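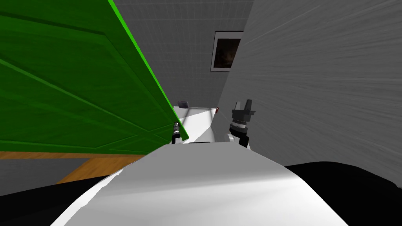
초록색 문과 나무 바닥, 렌더링 화면

읽는 시간 2분

탄약 장부를 없앤 날

우리 팀 TRPG 캠페인 '톤딕(Tondik)'은 지난 4월부터 탄약을 한 발씩 세어 왔다. 내가 하자고 했다. 세상이 망한 뒤의 긴장감이 살아날 줄 알았는데, 살아난 건 내 엑셀 실력뿐이다.

지난 세션에서는 79발이 남았다는 플레이어와 374발이라는 플레이어가 20분을 다퉜다. 같은 상자 얘기였다. 악당은 그동안 독백 자세로 서 있었다.

그래서 규칙을 바꿨다. 총마다 '탄약 주사위'를 하나씩 준다. 시작은 d8. 전투가 끝나면 굴려서 1이나 2가 나올 때 한 단계 작은 주사위로 내리고, d4에서도 1이나 2면 탄창이 빈다. 연사했으면 두 번 굴린다. 보급은 마을에서 한 단계에 100크레딧, 말라르(Mallar) 암시장은 세 배.

산탄총은 d6으로 시작할까 아직 고민이다. 시릴로는 반대한다. 산탄총이 시릴로 캐릭터 거다.

2021년 11월 23일

댓글 3

둘세: 그 상자 374발 맞다니까요.

요로친: 저격총도 전투마다 굴려요? 한 발 쐈는데 탄창 비면 좀 억울할 듯

에밀리아노: 3000크레딧어치 미리 사 둔 사람은 환불됩니까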